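Staff news: new lead for storage and virtualization

2025-04-23

Kumiko Tanabe has joined Cendus as lead engineer for storage and virtualization. She takes over a team of six and reports to Pui-shan Huang, who runs infrastructure services. Her first project is the move of the Sterkska archive cluster to new hardware, which was already under way when she arrived in March.

Kumiko comes to us from Ekpo, where she started on the overnight support desk and later moved into design work for hosted customers. Most of that work was storage area networks, backup and disaster recovery. At Ekpo she also wrote the runbooks that the support desk used for failed drives and controller swaps, and she plans to do the same for us during the summer. Anyone who has opened our current runbook for the Grillside office will know why Pui-shan put that on the list.

The Sterkska cluster holds closed project files, old mail and the nightly copies from the branch offices. At the last check it had 1,962 volumes, many of them created for projects that ended years ago. Kumiko's team will go through the list by department and ask each group to mark what can be deleted, what has to be kept and what should go to tape. A form will go out to department contacts next month. If you are no longer the right contact, please tell the service desk before then so the form does not sit in the wrong mailbox.
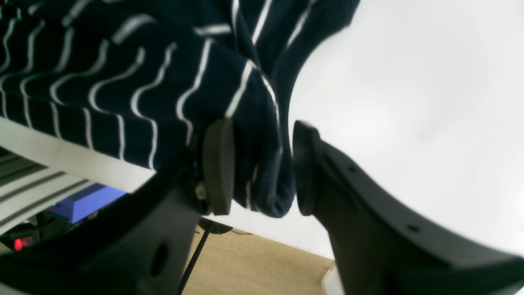

Gripper pads and striped fabric, seen close up.

The move itself will be done in batches at night. During a batch, the volumes in it will be read-only. Users will still be able to open files but will get an error if they try to save back to the archive. Normal home and team drives are on a different system and are not affected. Backups will continue throughout, although restores from the archive may take longer than usual – roughly 38 minutes for a medium-sized folder in the test we ran, against a few minutes on an ordinary day.

Virtual machines that mount archive volumes directly need separate handling. The team has found most of these from the mount records, but machines that connect only at month end may have been missed. If you own one, send the machine name and the volume name to the service desk with "archive mount" in the subject line. Kumiko will then agree on a time with you. Please do not change the mount yourself, even if you have administrator rights, because the new addresses will not be live until your batch is finished.

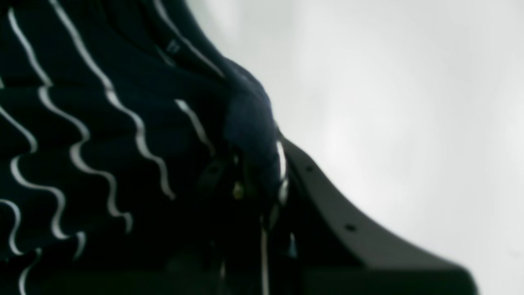
Volume names are the other job on her list. The old scheme used a site code, a year and a free-text field, and over time people put whatever they wanted in the last part. Some volumes are named after the person who asked for them, and one is called "misc new new." The new scheme drops the free text and uses the department code and a running number, with the description kept in the catalog where it can be searched. An entry there should be specific enough that a stranger could pick out the right item: "navy cloth with thin white wavy stripes" tells you what to look for, while "fabric" does not. Descriptions can be up to two lines long. Existing volumes will be renamed as they are moved, and the old names will still be searchable in the catalog.

Asked what she wanted people to know before the work starts, Kumiko kept it to scheduling. "Tell us about your deadlines early. We can move a batch by a week without much trouble. Moving it on the same afternoon is a lot harder."

She is based at the main office and will be at Grillside for two days each month – dates will be posted on the infrastructure page. Pui-shan remains the contact for budget and contract questions, including the support renewal on the old arrays. Requests for new storage still go through the service desk as before, and the approval steps have not changed. The schedule for the first batches will be posted on the same page once the department forms are back.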